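Household Trials Should Report the Whole Errand
Opinion
Eckhard Hinrichs
15 Sep 2019

The Kozma group has asked for comment on its plan to drop full-sequence scoring from the next round of home manipulation trials. I write to advise against it. Under the present method, a two-armed machine is judged on a complete errand in a furnished home. Under the proposed one, each grasp would be scored alone and the results averaged.
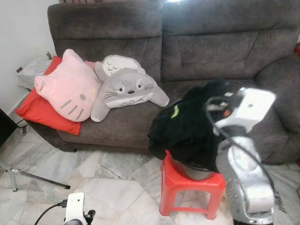

The case for the change is a practical one. Full sequences are slow to run and hard to repeat. Laboratories with small staffs, including our partners at Rodport, cannot always spare a person to reset a room after each attempt. An averaged grasp score is quick to produce and easy to compare between sites.

It is also misleading. In the May round at Hodalgate, the machine was credited with a sound grasp in some 70 of 200 attempts that nonetheless ended with the garment in the wrong place. The grasp was good and the errand was lost. A reader of the averaged score would never learn of it.

Floors, doorways and the belongings of the people who live in a home all bear on the result.
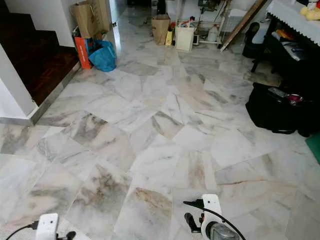
A method that scores the hand alone leaves these out. The trial protocol written at Jemum took the opposite course and required that each site keep its rooms as the residents left them. I believe that rule should stand, even where it costs time.

There is a further matter, which concerns cloth. Rigid objects can be described by their position. Cloth cannot, and a garment may catch on furniture or fold over itself in ways that no grasp score records.
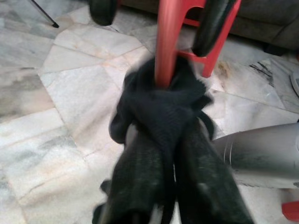 What Should Be Reported

I would ask for two figures from every site – the share of errands completed, and the share in which a person had to step in. Neither requires new equipment. 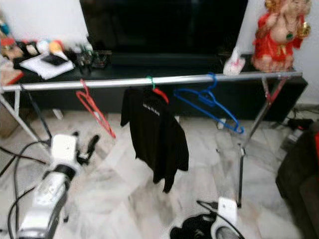 The term "completed" needs a definition that all sites can apply. A black shirt on a red hanger, with one side hanging lower than the other, would pass at one laboratory and fail at the next. My own view is that it should pass, provided the hanger is on the rail, and that evenness should be noted in a separate column. The group may decide otherwise, but it should put its decision in writing before the next round opens.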